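Two Arms, Two Grippers, One Tabletop: Photos from the Mustton Bench

Posted Mar 3, 2020

Pictures from the Mustton bench are up at last! We spent most of February swapping grippers on and off the pair of arms, and a lot of you wrote in after the Skodbridge open evening to ask what we were comparing and how it was going. The short version is that we have been trying the stock Tulari fingers against the Gowda set, with the same arms, the same controller and the same little wooden blocks every time.

We went into this thinking it would take a couple of afternoons. By the end we had logged 1,049 picks over 14 sessions, and I would happily do it all again. There is something very satisfying about watching a gripper close on a piece of wood hardly bigger than itself and lift it cleanly, and something just as interesting about watching it pinch a corner and send the thing skating off across the table.

The job we settled on is block shapes. The arms get a handful of colored blocks and have to work toward a number laid flat on the mat. It sounds simple (my nephew could do it with his eyes shut) but it asks for nearly everything we care about in a gripper: picking up from a jumble, turning a block to the right angle, setting it down close to a neighbor, and letting go without dragging anything along.

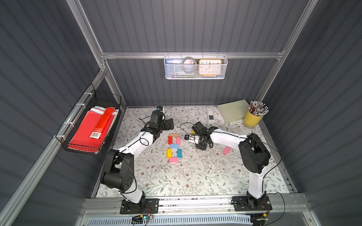 Seven blocks in a zero, with both arms over the mat.
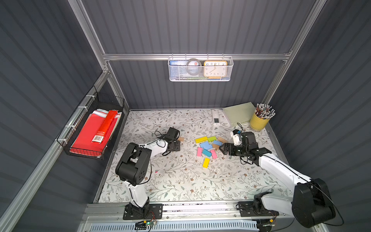

The same bench with the blocks in a loose pile and a gripper at either side.

Fingertips are where most of our time went, and the two sets could hardly feel more different to work with. The Tulari tips are stiff and narrow, so they slip down between two neighbors very nicely, but they want the block square on. The Gowda tips have more give, and they forgive a sloppy approach much better. For a heap like the one in the second picture, with blocks lying at all sorts of angles and a few up against each other, I would reach for the softer tips first. For closing up a tidy ring like that zero, the narrow ones win easily, especially when you get to the last block and there's a finished side right next to it that you really don't want to bump.

Wrist cameras were the next thing on the list, and they turned out more fun than I expected. We tried two mounting heights. Up high you get a lovely wide look at the table and can find a stray block fast, but the fingertips end up tiny at the bottom of the view. Down low the fingertips fill the view and you lose the neighbors. We finished a notch below the high position and have left it there since. If you are fitting one yourself, leave more slack in the cable than you think you need, then turn the wrist by hand through its whole range before you power anything up.

The patterned mat gets questions every time we post. We like it. A plain white sheet makes life very easy for the vision side, and leaves and stems in the background make it earn its keep a bit. The paler blocks are still the hard ones to pick out, and the bare wood ones gave us more misses than any of the painted colors.

On the controller side we made one change worth passing on. We had been closing the fingers at a single speed all the way, and it was nudging blocks before the grip was firm. Splitting the close into a quick part and a slow part fixed most of that. It costs a little time on every pick - not enough to bother anybody - and the placing got much neater straight away.

Some odds and ends for people building something similar:

Homing both arms at the start of each session took care of a small drift we had been blaming on the fingers.

The Gowda tips pick up dust. A wipe with a damp cloth after every 100 picks kept the grip steady.

Swapping tips takes four screws a side. Use a magnetic tray!

We keep the log as a plain text file, one line per pick, with the tip set, the block color and whether it held. It is almost 4,000 lines now if you count the older runs from before the comparison. Anyone who wants a copy can drop us a note through the contact page.

Next up is a mixed setup, with narrow tips on one arm and soft tips on the other, so each can take the part of the job it likes best. I can't wait to see how the two of them share a pile. More pictures once it's running.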